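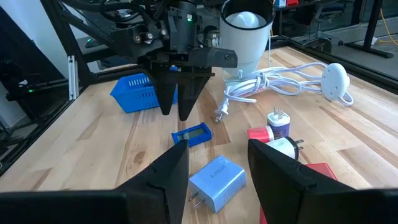

Drola wrote on 2001-04-10:

> I gave the Prudby interview a second go last night and I still think
> the host talks over her guest the whole way through. She's trying to
> tell us what it was like moving at 15 and he keeps steering it back
> to the food! Am I the only one who wanted to hear about the school?

Nope, you're not the only one! I had it on while I was doing dishes and I stopped with my hands in the sink when she got to the part about answering the phone in one language and yelling for her mom in another (my house exactly). And then he asks about dumplings. Argh.

I'll stick up for him a little, though. The Dudás shows he did back in October were way better, all 3 of them, and he let people ramble. I think the new time slot on Morkton is squeezing him. You can't get through somebody's whole childhood in 39 minutes with 2 music breaks stuck in the middle.

Has anybody got the longer version? Somebody on the old list said there was a tape going around with the bit about her grandfather's letters left in, and I'd happily pay postage. My own copy cuts out right after the second song, which is driving me nuts.

Also, whoever is keeping the episode index, the Prudby one is in there twice, and the second entry has the wrong language listed. I'd fix it myself but I can't remember my password again.

More later, got to pick up the kids.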